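Workshop Tips Home | Tips | Tools | Storage | Old PCs | About

We use necessary cookies to run this page and optional ones to count visits. Accept | Settings

Taking an old desktop apart without losing bits

Quick notes, typed up between jobs. Mostly about Dell towers, works for most others.

Before anything – power cord out. Hold the power button in for a few seconds. Lay the case flat on its side, open side up. Never work on a standing tower, screws go down behind the board and stay there.

Then just look. Where does each cable go, which way does it loop, what's plugged into what. Take a phone picture or draw it on the back of an envelope. 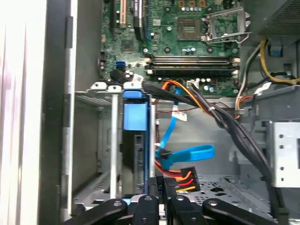 Drives and the blue plastic

Blue usually means "pull here" on these. Tab, latch, carrier. Unplug the data cable and the power cable first, both, then squeeze and lift straight. If it sticks don't yank, look for a cable caught on the rail. Hard drives don't like being dropped even an inch, so have a soft spot ready for it.

Leave the drive in its caddy if it's going back in the same kind of case. Saves hunting for one later.

Somewhere to put the small parts

Most important tip on the page realy. Anything with slots or raised edges will do. Egg carton, muffin tin, a cutlery tray from Pfister. Processor gets its own spot, contacts not touching anything. Memory flat, held by the edges.
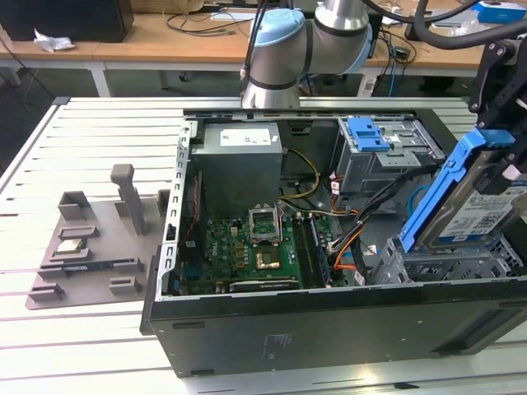 and keep the holder on the same side of the table every time, so your hand learns it. Mine's on the left. Screws in a jar lid next to it, not in a pocket.

Socket and memory

Lever up, frame up, leave it open until the processor is back in. Don't poke around in there. No brush, no cloth, no canned air up close. Memory – push both end latches out, stick pops up by itself. Going back in, line up the notch, press till it clicks.

Tuck the yellow and black power wires back over the supply before you reach for a lower bay. They snag on evrything.

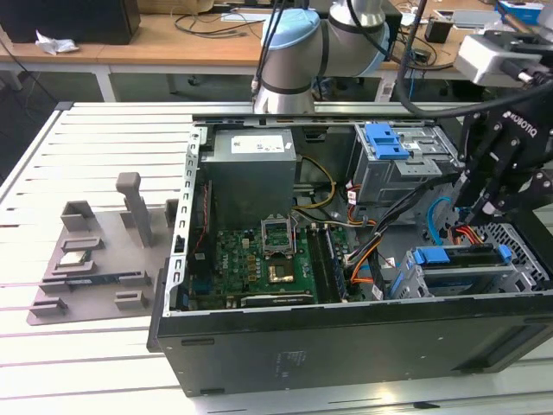
Side panel off, socket frame up, lower drive bay next.

Dust last, with a soft paintbrush and the case outdoors if you can. Allow some 9 minutes for the brushing, more if the PC lived on carpet. Put the panel on only after it has started up once.

Recent tips
Getting label glue off metal
Zaner screwdriver set, two years on
Sorting a drawer of mystery cables
Gedach shelf brackets – which screws fit

Get new tips by email once a month. Join 3359 readers. Unsubscribe any time.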